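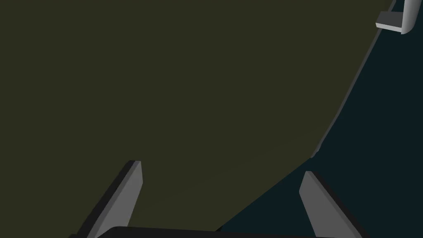

Cahier d'atelier, mardi, 7 h 40

Le four est encore trop chaud pour qu'on l'ouvre, donc j'écris. Je me connais, si je reste plantée devant la porte je vais finir par l'entrebâiller « juste pour voir » et on aura encore des tressaillures sur toute l'étagère du haut (cf. juillet, n'en parlons plus).

Reprise de la série des verts à la cendre. Pour Fanni qui rentre cette semaine et qui n'a pas suivi : on est repartis de la recette de Gizella, celle du carnet bleu, avec la cendre de hêtre lavée deux fois. J'ai gardé le feldspath de chez Boros, mais le kaolin vient du nouveau sac, le Tremeck, et je le soupçonne très fort d'être plus gras que l'ancien. Il colle aux doigts autrement. Benedek dit que je me fais des idées. On verra bien ce que disent les tessons !

Mélange de base, 100 g sec :
cendre de hêtre 36
feldspath Boros 36
kaolin Tremeck 15
silice 13
plus oxyde de fer rouge 2, carbonate de cuivre 1 (en supplément)

Tamisé deux fois. La première fois j'ai oublié de mouiller la cendre avant de verser et il y en avait partout, sur la balance, dans mes cheveux, dans le café de Benedek. Masque, toujours, même pour « une petite pesée ». Je le note pour moi, les autres sont plus sérieux.

Densité trop haute au départ, j'ai rajouté de l'eau à la louche (pardon Gizella) jusqu'à retrouver la consistance d'une crème liquide qui nappe le doigt sans faire de gouttes. Ça décante à une vitesse folle. Il faut remuer entre chaque pièce, vraiment entre chaque pièce, pas toutes les trois. J'ai mis une pincée de bentonite dans le seau B pour comparer, rien dans le seau A. Le seau B se tient nettement mieux après une nuit, mais il accroche un peu au pinceau. Au trempage je ne sens pas de différence.

Tessons numérotés au crayon à l'oxyde sous le pied. Trempage trois secondes, puis cinq, puis double couche sur la moitié supérieure. Le 111 est tombé dans le seau et je l'ai repêché à la passoire, donc épaisseur inconnue, à ne pas prendre comme référence. Évidemment ce sera le plus beau.

9 h 15

Toujours trop chaud. J'en profite pour reparler de la courbe, parce qu'avec Vilja on n'est pas d'accord et que ça mérite d'être écrit quelque part ailleurs que sur le dos d'une facture.

Elle voudrait un refroidissement libre, comme pour les brillants. Moi je tiens à mon palier en descente, parce que sur la fournée d'avant les pièces qui avaient traîné dans la partie lente étaient mates, douces, un peu cireuses, et celles du bas brillaient comme des bonbons. Elle répond que c'est l'épaisseur. Elle a peut-être raison, je n'avais rien mesuré ! Cette fois j'ai mis des tessons jumeaux, même seau, même nombre de secondes, en haut et en bas. Si l'écart est toujours là, je réclame des excuses et un croissant.

La sonde Plilent affiche toujours plus bas que les cônes en fin de cuisson. Je continue à me fier aux cônes. Heiðrún propose de changer la canne avant de changer le régulateur, ça me paraît sensé et c'est surtout moins cher. À commander chez Trarnetti en même temps que l'engobe d'enfournement, il n'en reste qu'un fond de pot. Ne pas enfourner sur la plaque fendue, je l'ai posée contre le mur derrière l'évier, qu'on ne la remette pas dans la pile.

14 h 05

Ouvert !! J'ai attendu, je tiens à ce que ce soit consigné.

Seau A, trois secondes : brunâtre, maigre, on voit la terre au travers. Sans intérêt sauf sur les arêtes, où ça fait une ligne rouille assez jolie.
Seau A, cinq secondes : voilà, c'est lui. Un vert sourd, qui tire sur le kaki, bien mat, presque sec au toucher mais pas rêche. Je le vois tout de suite sur les grandes assiettes.
Seau A, double couche : coulures, une belle goutte arrêtée juste au-dessus du pied. Frayeur rétrospective pour la plaque.
Seau B, cinq secondes : même couleur ou presque, quelques piqûres. Bentonite ? Ou poussière de biscuit mal essuyé, j'étais pressée à la fin.

Jumeaux du bas : plus brillants que ceux du haut, mais beaucoup moins qu'à la dernière fournée. Donc on a tous les deux un peu raison, Vilja et moi, et personne ne paie le croissant. C'est agaçant.

Le 111 est superbe, évidemment. Gris-vert avec des petites plumes plus claires vers la lèvre. Impossible à refaire.

Testé au citron sur deux tessons, une rondelle posée dessus sous un bol retourné, je regarde demain matin. NE PAS JETER LES RONDELLES, merci. Tant que ce n'est pas vu, pas de vaisselle avec cette recette, seulement des vases et des bougeoirs.

À faire :
refaire A avec l'ancien kaolin, s'il en reste dans le bidon de Gizella
essuyer le biscuit à l'éponge humide, toutes les pièces, même les moches
essai avec cuivre à 0,5, pour voir si on perd le kaki ou seulement le fond
demander à Heiðrún d'où vient la prochaine cendre (si c'est du chêne on repart de zéro)
Fanni : tes bols sont biscuités, étagère de gauche, celui au pied tordu a survécu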